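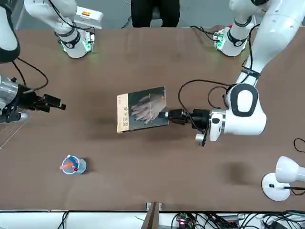
Section 4: Getting your books into Dotidell

Okay, so you've installed Dotidell, you've picked a password, and you're looking at a blank catalog with a cheery little "Add your first book!" button. Don't press it yet! I pressed it straight away in August and ended up with 155 books filed under a location called "asdf", and I had to fix them one at a time with a cup of tea going cold beside me. Do the boring bits first. It takes maybe the length of one podcast.

I'm going to assume you have a normal home collection, or a small shared one like ours at Montes. If you're moving over from Vonance, skip to Section 5, then come back for the part on labels.

Before you start

You'll want your phone (for the barcodes), a laptop or tablet (for the typing), a soft pencil, and a dry cloth. A printer only matters if you're making your own labels. We bought a roll of 1000 blank ones from Dumura and I think my grandchildren will be using them.

Naming your locations

1. Open Settings, then Places.

2. Tap the plus sign and type a name for your first bookcase. Keep it short. "Hall" is great. "The tall one Dad gave us" is lovely but it gets chopped off on the phone screen and then you have two places that both say "The tall one D".

3. Add a shelf under each place, counting from the top down. The bottom shelf always seems to be where the oversized books go, so I also tick the box marked Tall here.

4. Add one more place called Inbox. Trust me on this. Everything new goes into Inbox until you've physically put it on a shelf.

Note: You can rename a place any time you like and all the books in it follow along. You can't merge two places, though, at least not in the version I have. You'd need to select the books and move them over, then delete the leftover one.

Sorting a batch

Work in batches and finish each one before you pull down another. My batches are one shelf at a time. Skye Lamont, who set up the catalog with me, does hers by author and swears it's faster, and we've agreed to stop discussing it.

1. Wipe down a big table and let it dry completely.

2. Take the books off one shelf, keeping them in order, and dust the top edges with the cloth. Hold them shut while you do it or you'll just brush the dust into the pages (ask me how I know).

3. Make piles: barcode, no barcode, and needs a repair. Leave yourself elbow room between the piles, because they creep toward each other as the afternoon goes on.
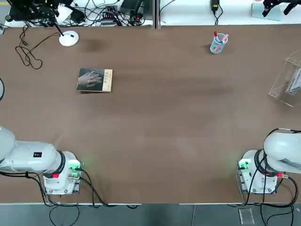 A large brown tabletop.

4. Put a slip of paper on each pile that says which shelf it came from. If you get called away to dinner, the slips will save you.

Caution: Don't stack paperbacks more than a hand's width high if the covers are glossy. They slide! And please don't leave them face down and open to hold your spot. The glue in an older spine can crack and there isn't a setting in Dotidell for that.

Scanning the barcode pile

1. On your phone, open Dotidell and tap Add, then Scan.

2. Pick the place and shelf first. The app remembers it for the whole session, so you only do this once per batch.

3. Hold the phone flat over the barcode on the back cover and wait for the buzz. A double buzz means you already have that book. It'll ask if this is a second copy; say yes if it is, and it will add a little "2" next to the title.

4. Check the title that comes up. Most are right. Now and then you get the large-print edition, or a completely different book about tractors, and you'll need to tap Wrong Match and pick from the list.

5. Press Done when the pile is finished. If you just close the app, the last book sometimes doesn't save.

Typing in the rest

Older books, small-press books and quite a few from overseas won't scan. These I do on the laptop.

1. Click Add, then By Hand.

2. Copy the title from the title page inside the book. Covers and spines like to shorten things.

3. For a title in another alphabet or script, put the original in Title and a version you can pronounce in Also Known As. Thanasis Gkikas lent us a stack of Greek novels and I could only find them again once I'd filled in that second box. Search looks at both.

4. If you don't know the year, leave it blank. A blank is easy to find later, and a wild guess isn't.

Note: The By Hand screen has a field called Condition. I used it for the first 147 books, then gave up and only fill it in when something's torn or missing a page. Choose your own level of fussiness.

Sticking on labels

1. Print a small test sheet on plain paper first and hold it up against the label sheet to check that the lines match.

2. Stick the label inside the back cover, in the top corner. On the outside it peels, and on the title page it looks awful.

3. Press from the middle outward with your thumb.

Caution: No labels on anything old, signed or borrowed. Write the number on a strip of paper in soft pencil and tuck it in.

Once the labels are on, put the batch back on its shelf, move anything new out of Inbox, and run Check Shelf from the Places menu. It reads the list back in order, and you can follow along with a finger. Lending and due dates are in Section 6.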